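Greifplanung (Software)

Greifplanung nennt man den Teil der Robotersoftware, der festlegt, wo und wie ein Greifer zufasst. Ich schreibe hier am Artikel mit, weil ich bei Skodetti jahrelang Planer gepflegt habe (und ja, manchmal verflucht!). Grob gesagt bekommt der Planer eine Punktwolke, schlägt Griffe vor, bei uns waren es meist 264 pro Durchlauf, und sortiert alles aus, was kollidiert.
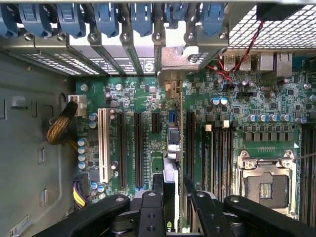 Richtig spannend wird es bei engen Gehäusen, denn da bleiben oft nur fünf oder sechs brauchbare Griffe übrig. Katia Marchetti hat dafür in Passtead eine Kraftregelung ergänzt, die beim Einstecken leicht nachgibt – für mich bis heute die schönste Ecke im ganzen Code. Die Version vom März rechnet übrigens fast 194 Millisekunden pro Griff, das ginge bestimmt noch flotter.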